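Week 5: Teaching a car by driving it

Right, last week was the arm on the bench and you all had a go at guiding it around by the wrist. This week we're doing the same thing with a car. You drive, the car records what you saw and what you did with the wheel and pedals, and later a model tries to copy you. That's behaviour cloning, and it's the oldest trick in the book (still a good one!).

Have the Tonier logs open while you read. Each log pairs a camera picture with steering angle, brake and throttle at that moment. The picture is the question and your hands and feet are the answer, so sloppy driving gives sloppy labels.
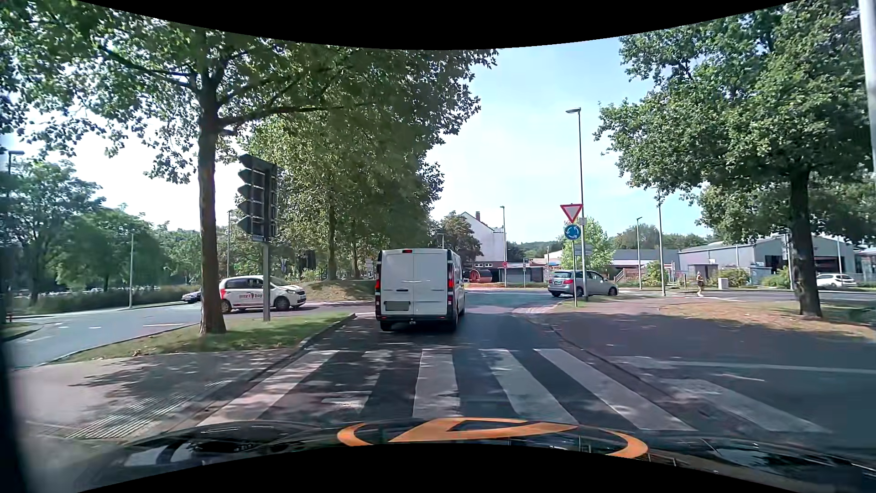 Fig. 1. Zebra crossing, then the yield sign and roundabout.

I love this one for getting an argument going. The van ahead has its brake lights on, there's a hatchback side-on in the roundabout, and there's a yield sign on the right. Say the driver is braking. Which of those is the reason? The log doesn't tell you, it only has a number for the pedal. A model can learn "red lights ahead, so brake" and look brilliant until it reaches a roundabout with no van in front of it. We call that causal confusion, and Orhun Akgül's reading for this week has a whole section on it. Please read that bit properly, even if you skim the rest.

The usual fix is more variety: the same approach with a leader and without, with cross traffic and without. For the Durkdale set we kept 1528 clips after cleaning, and nearly all the trouble was at junctions.
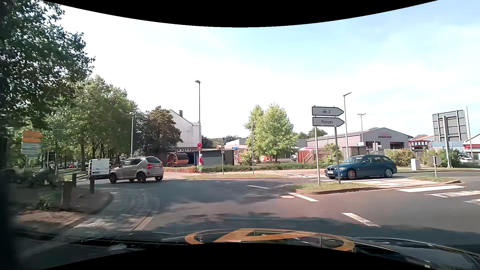
Fig. 2. Same area, wagon on the right behind the traffic island.

Now the path itself. Two good drivers can take different lines through a junction, and if you average them you may get a line neither would choose, possibly straight over a kerb. Mark your intended route in the log (left, straight, right) before you set off. The model needs to be told where you were headed, the same way a passenger would.

Remote driving comes next, from the desk with the wheel. The big difference is delay. You'll steer late, then steer too much, and the log will faithfully record every wobble. Shift the commands to line up with the pictures before training. I've lost a whole May to forgetting that step.

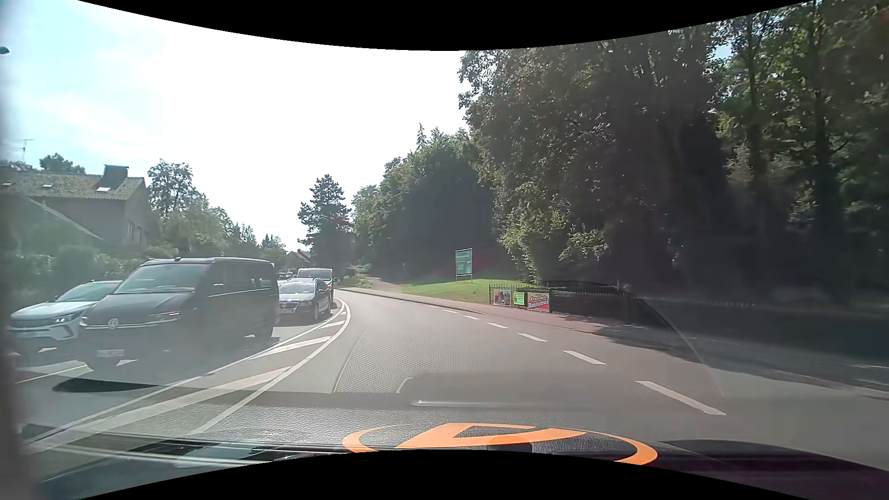
Danica Oravec

Gentle bends look boring and you'll be tempted to throw most of them out. Keep a decent share. What you do need is recovery data, where the car has drifted a little towards the hatched area or the kerb and a person brings it back. A perfect driver never shows the model how to get out of trouble, so small errors pile up. Collect recoveries on the closed loop at Wostlow only, never in traffic, and start recording after the drift so you don't teach the drift too.

For the lab: train on 3000 steps first, look at the junction errors, then pick 2 clips where the model brakes for the wrong reason. Bring them along and we'll argue about them.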